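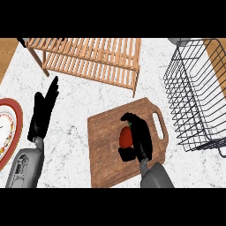
The open day at Herkotent began at ten in the morning, in a former dairy building on the edge of Varkavcombe. I had expected noise and oil. The first room was quiet and had only chairs, a kettle and a big screen, because much of the work of the company is done in simulation before any metal moves. On the screen was a kitchen counter of white marble, with a slatted rack, a wire basket and a cutting board, and two arms reaching in. The right one had a small red vegetable between its black fingers. The left one was open and held nothing. A boy beside me asked if it was waiting for its turn, and his mother told him to ask the engineer.

He did. Chidubem Garba, who leads the kitchen project, bent down to answer him seriously. "Each arm must know where the other one is," he said, "also when it has no job." The project is called Iyamu, and its task sounds very small: to put the food and the dishes of an ordinary kitchen in their right places. The team runs up to 1,000 trials in a night, and in the morning somebody looks through the failures with a coffee. Garba prefers the failures. He showed us one where the plate went slowly over the side of the counter, and the whole room made a sad sound together.

After the break we were 62 visitors in a corridor made for much fewer, and we went in groups to see the real arms. They are slower than on the screen. Morenike Jibrin, responsible for testing, let four of us move a pepper while she changed the lamps – a shadow can still confuse the system, she explained. It dropped mine twice. The third time it set it down so gently that I clapped, and felt a little foolish.

The next open day is planned for June, and the parking is behind the Rikasex warehouse.

Comments

dalewalker: My daughter still talks about the plate. Is the June visit free also?

K. in Varkavcombe: Yes, free, but you need to sign up at the front desk. Go early, the corridor gets very hot.

oldmillwright: Two drops out of three is not ready for my kitchen.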